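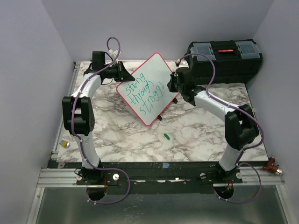 Abb. 2: Die Zelle mit beiden Armen, Whiteboard und lila Kabelführung.

4.2 Kabelführung und Pflege der Zelle

Über Kabel schreibt man in Papern ungern, aber ich muss es hier tun, denn sie haben mich in Wondstead mehr Zeit gekostet als die ganze Regelung! Die Leitung zum Greifer liegt bei uns außen am Arm (Abb. 2), mit kleinen weißen Bindern befestigt, und verschwindet unten neben der Basis durch ein rundes Loch in der Plattform. Am Handgelenk lasse ich bewusst eine lockere Schlaufe stehen. Anfangs hatte ich sie viel zu knapp bemessen, und nach 500 Durchläufen der Schreibaufgabe fiel links der Greifer aus: Wackelkontakt am Stecker, klassisch. Also alle Binder auf, Kabel nachgezogen, neu fixiert, und seitdem sind 1143 Durchläufe ohne Aussetzer zusammengekommen (ich klopfe auf Holz).

Die schwarze Montageplatte trägt beide Basen und hat inzwischen ordentlich Schrammen, das stört aber nicht weiter. Nach jedem Umbau ziehe ich die Schrauben nach und fahre beide Arme einmal langsam bis zur Tafel, wobei ich vor allem auf die Schlaufen achte. Bleibt eine irgendwo hängen, kommt der oberste Binder ein Stück tiefer. Das Nullen der Gelenke beschreibe ich in Abschnitt 4.3.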